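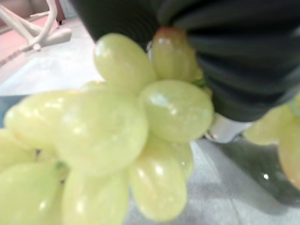

Koen Aerts wrote to us that his Plivent dries a full load of grapes overnight, just as the box promises, and that if ours doesn't we must have a faulty one. We have now tried it with two machines and a borrowed third. None of them did it. Koen may be starting with smaller fruit, or he may be happy with a softer raisin than we are. The times below are the ones we got.

Section 4: Drying grapes

This section replaces the grape page in the printed booklet. It covers the Plivent with the square trays. Owners of the older round model can follow the steps for preparing the fruit, but the tray notes won't match.

4.1 Before the first load

1. Set the dryer on a hard, level surface with a hand's width of clear space behind the rear vent. The booklet says it can stand flush against a wall. We tried that, and the back trays were still sticky when the front ones were done.

2. Take out every tray and wash it in warm soapy water. Let the trays dry fully.

3. Check that the drip sheet is in the bottom slot. It is part 3682 and is sometimes packed flat under the cardboard, where it is easily thrown out with the box. Grapes leak a good deal of juice in the early hours.

4. Run the dryer empty at 60 degrees until the smell goes. The maker calls it a "mild new-appliance scent". Open a window.

Caution: Do not run the dryer inside a cupboard, on a carpet or under a low shelf. The air coming out of the back is warm and damp and will lift veneer.

4.2 Choosing and preparing the grapes

Seedless grapes are much easier. Seeded ones dry well enough, but you will be crunching on the seeds or spending an evening picking them out. Green varieties go golden to brown. If yours come out darker than the ones in the shop, there is nothing wrong with the machine; many golden raisins sold in packets have been treated with sulphur dioxide to hold their colour, and the picture on the Plivent box looks a lot like those.

1. Pull the grapes from the stems. Throw out any that are split, furry or leaking.

2. Rinse in cold water and drain in a colander.

3. Break the skins by one of these methods:

(a) Dip in boiling water until the skins just begin to crack, then straight into cold water.
(b) Prick each grape with a fork or a clean pin.
(c) Cut each grape in half from end to end.

Halving gives the quickest result and the least attractive one. Dipping is our usual choice. Pricking is fine for a small bowlful and tedious beyond that.

4. Pat dry with a clean tea towel.

Note: You may see advice to freeze the grapes first so the skins burst by themselves. It does speed things up. It also makes them weep all over the trays, and we weren't keen on the clean-up.

Note: The booklet says whole grapes can go in "with no preparation at all". They can. After a day and a night ours still looked like grapes.

4.3 Loading the trays

The label on the side gives a capacity of 3000 grams. We can't work out how anyone got to that figure with fruit in a single layer. With the grapes piled up it can be done, and you'll get raisins on top and warm grapes underneath.

1. Spread the grapes in a single layer, with small gaps between them. Halved grapes go cut side up.

2. Fit the mesh liners if you have them. Small grapes shrink enough to drop through the bare trays towards the end.

3. Slide the trays in and close the door until it clicks. On some machines the click is very faint. Tug the handle to be sure.

4. Keep grapes apart from onions, garlic or chillies. The maker says flavours don't pass from tray to tray. Try it if you like onion raisins.

4.4 Setting the temperature and time

1. Turn the dial to 60 degrees.

2. Set the timer to its longest setting. You will need to reset it at least once for whole grapes.

3. Leave the door shut for the first few hours.

4. Swap the top and bottom trays at the halfway point, and turn each one back to front. The booklet describes the airflow as "perfectly even". Swap them anyway.

5. Start checking halved grapes in the evening if you loaded them at breakfast. Start checking dipped whole grapes the next morning, and expect to wait past lunch.

Caution: Don't turn the heat up to finish sooner. The outside hardens and traps moisture in the middle, and fruit like that goes mouldy in the jar even though it feels dry in the hand.

The "Fast Fruit" button was the subject of several letters. Anouk Visser finds it useful and Milan Leemans says it does nothing. As far as we can tell it runs the fan harder for a short spell and then drops back to whatever the dial says. We leave it off.

4.5 Testing for dryness

The beep at the end means the timer has run out. It has no idea what state the fruit is in.

1. Take a few raisins from different trays and let them cool. Warm fruit always feels softer.

2. Squeeze one hard. No juice should come out.

3. Tear one open. The middle should be chewy and the same all the way through, with no wet pocket.

4. Remove the ones that are ready and put the rest back in. Big grapes will always lag behind.

4.6 Cooling and storing

1. Leave the raisins on the trays with the door open until they are at room temperature.

2. Fill a clean glass jar loosely and put the lid on.

3. Shake the jar once a day for a week. If you see fogging on the glass, return the lot to the dryer.

4. Move to a cool, dark cupboard, or freeze them.

The Boersma storage tubs sold alongside the dryer do the job. So does an old jam jar with a sound lid, and you probably own one.

4.7 Cleaning up afterwards

1. Unplug the dryer and let it cool.

2. Soak the trays before the syrup sets. Once it has, you'll want hot water and a nylon brush. The trays are marked dishwasher safe; one of ours came out bowed, and now it sticks in its slot.

3. Wipe the inside walls and the door seal with a damp cloth. Never pour water into the base.

4. Pull out the drip sheet, wash it and put it back before the next load.

Revised September 8, 2025. Apples and pears are in Section 5.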